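Home | Reviews | Hardware | Compatibility lists | Forum | About

Dollisach 3.2 review: a front end for running Windows games on Linux

Juniper Strickland, June 2, 2019

Dollisach manages Wine prefixes, one per game, and applies install scripts pulled from a shared repository. It competes with the usual launchers and with a folder of shell scripts, which is what I used before. I ran it for four weeks on a desktop with an older mid-range AMD card and 16 GB of memory. 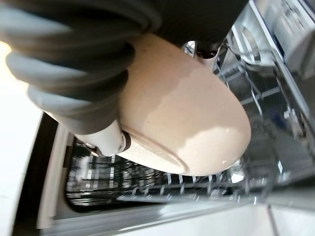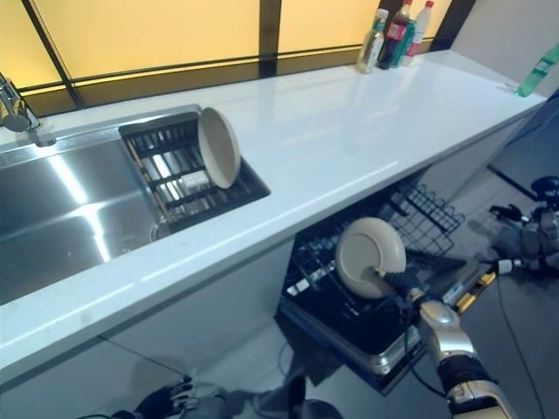 Cream bowl (first photo); plate in the dish rack beside the sink (second photo).

Installation

The package is a 600 MB download, most of it bundled Wine builds. Dependencies resolved cleanly on my distribution, apart from the 32-bit Vulkan loader, which had to be installed by hand. The program doesn't check for it. Without the loader, DXVK titles exit silently and the log records only a return code.

Prefix handling

Each prefix gets its own Wine version, DLL overrides and environment variables, stored in a readable text file. Cloning a prefix copies the whole directory, with no deduplication. With 10 games installed this adds up, and anyone with a small SSD should move the storage path to a second drive before starting. The setting is under Paths, and changing it later breaks existing desktop shortcuts.

Script repository

Scripts are rated by users as working, partial or broken. The ratings aren't tied to a Wine version, so an old "working" may be worthless today. I tried Fladimitz, a turn-based strategy title, and it installed and ran at native resolution on the first attempt. Wodus, a racing game, needed a manual override for xaudio2_7 and still drops sound when the window loses focus.

Overhead

I could measure no difference in frame rate against the same Wine build started from a terminal. The launcher sits in the tray after a game starts and can be told to quit instead. Shader caches are kept per prefix and survive a Wine upgrade.

Controllers

Mapping is left to SDL. Two of my three pads were recognised. The third appeared twice, and build 1217 of the nightly branch fixes it.

Verdict

Recommended for people who keep several games on differing Wine versions. If you play one title, a script will do the same job. The lack of version data on ratings is the main fault.

Comments (3)

nguyen-tran: Does the storage path accept a network mount? Mine hangs at prefix creation.

J. Strickland: NFS worked here, but it was slow. Haven't tried SMB.

kerbside_penguin: Same xaudio problem in Wodus. Turning off the virtual desktop cured it for me.

Contact | Privacy | Copyright 2019 | Back to top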